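Open House at the Evisbridge Armory

The Guard armory in Evisbridge holds its open house every November, and this year I went for the first time. Doors opened at 10 a.m. I got there at 9:40 and there were already cars parked on the grass along Metwally Road. You show a driver's license at the gate, they look in your bag, and you walk in past the motor pool.

The unit there is a transportation company. Most of what it does is move fuel, water and freight, and when the river came up two years ago it was their trucks that brought drinking water to the north side of town. Sgt. Karim Ezzat, who led my tour group, spent a good part of the first stop on that. They hauled for 75 hours straight with drivers swapping out at the high school. He said the roads were the hard part, and that the county's map of which bridges could take a loaded truck was out of date. It has been redone.

The motor pool took up most of the first hour. Children were allowed to climb into two of the cabs. Ezzat went over the maintenance schedule, which was more interesting than it sounds. Every truck gets checked before and after it moves, even if it only moves across the lot, and the paper goes in a binder by the door. Parts are a problem. One truck had been waiting on a transfer case since spring.

Inside, the drill hall had tables set up by the family readiness group, the county veterans office and the Dirkano Credit Union. The veterans office was doing claims intake on the spot. Marwa Sqalli was working that table and told me she had brought 300 folders and expected to go home with very few. The line was long but it moved. If you go next year, bring a copy of your discharge papers, since the copier in the hall is slow and they only had the one.

At 1 p.m. there was a talk on enlistment and citizenship, given by Moataz Amrani. He came to the United States at 19, joined the Army as a permanent resident and was naturalized while he was in. He went through the steps in order: the green card, the recruiter, the certification of service form, the interview. He was plain about the waiting. His own application took 181 days and he was told nothing for most of them. He also said that people leave the service every year thinking they became citizens automatically when they signed up. They did not, and some of them find out when they apply for a passport.

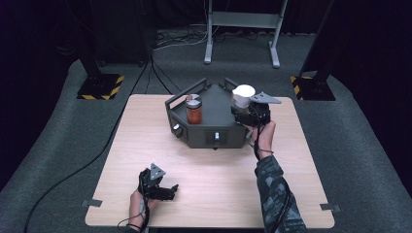 Aoi Tamura asked whether a spouse's application gets any faster when the soldier is sent overseas. Amrani said there is a separate process for that and she should take the orders to the legal office early, before the move is booked.

Lunch was chili and cornbread, free, with a donation jar for the unit's holiday fund. I was told later that it took in 400 dollars. The building closed to visitors at 3 p.m. Parking on the Metwally Road side is bad after 11, so use the church lot across from the gate and walk over.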